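Ok so the Kusex x Stekari trail runner is finally up for preorder and I have thoughts. Only 3,000 pairs, and I somehow got one in my size. Thread!

First, the color. They're calling it Marigold and it's a warm yellow mesh with a gum sole. I was so sure I'd go for the gray (I always go for the gray) and then I didn't even open that page.

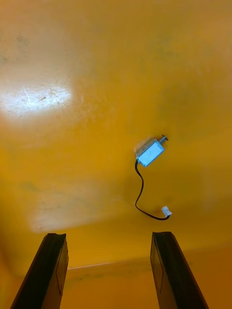
Do they fit true to size?

Go up a half if your feet are wide. The toebox is the old Kusex 513 shape, so it's snug across the front until the mesh gives a little.

The suede on the heel is way nicer than last year's pair. Thicker, kind of fuzzy, and it goes all the way down to the midsole this time. Two sets of laces in the box too, cream and black. Cream stays on, sorry.

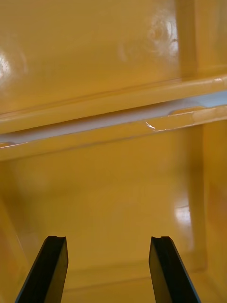 Breathnach had them on the shelf this morning, no preorder needed, but only small sizes left by the time I got to the register.

Ooh ok, good to know! Maybe worth calling your local one before you pay shipping. Numer is doing a restock in August as well, but last time theirs sold out in roughly 30 minutes, so set an alarm.

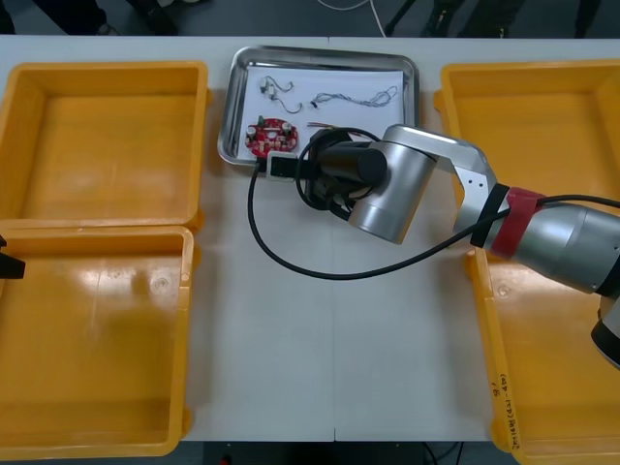 My one gripe is the tongue. It's padded like crazy and slides to the outside when I walk, same as the last Stekari pair. A lace loop would fix it! Still keeping them though.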